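Washing a patchwork-print blanket: cold or don't bother?
Household > Laundry > Bedding 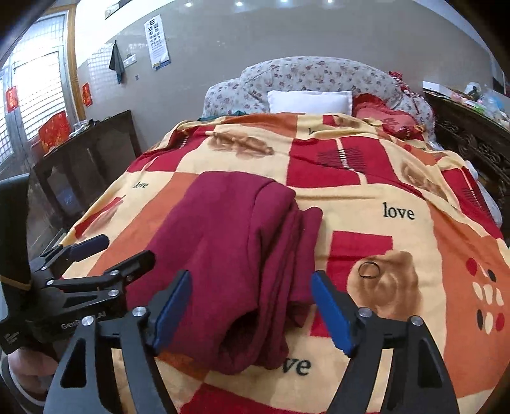 The blanket, with something maroon folded on it.

trilura_fan
Posted June 2009
Bought this at an estate sale and the care tag has been cut out, presumably by someone with sensitive skin and no heirs. Cream, deep red and orange. The red worries me. Cold wash, or do I just keep it away from soup forever?

Aoi Kinoshita
Cold, gentle, by itself. I've done mine that way since college and the cream is still cream.

brunar59
Cold water doesn't clean anything. It introduces the dirt to other dirt. Warm, with a color catcher sheet.

Aoi Kinoshita
People have been washing things in cold rivers for 3,000 years.

brunar59
And have you smelled a river?

Demyd Marchuk
It's a print, so you don't have separate red patches to bleed into the cream ones — prints mostly just fade. Test a corner anyway. Damp white cloth, press for a minute, look at the cloth. My bigger question is whether it fits your machine. I got a queen size into my old Hattori once and the spin cycle walked it to the kitchen door.

trilura_fan
Corner test done, cloth came up faintly pink. Is faintly pink a yes?

brunar59
Faintly pink is why they make color catchers.

Aoi Kinoshita
Faintly pink is why they make COLD.

zirelis
Throw in a cup of vinegar to set the dye.

Demyd Marchuk
Vinegar won't set the dye in a finished cotton print. We had this out in March and it ran to 134 replies, please don't make me go back in there.

zirelis
Works for my grandmother.

trilura_fan
Going cold, with a color catcher, no vinegar. Everyone can be annoyed equally. Line dry or tumble?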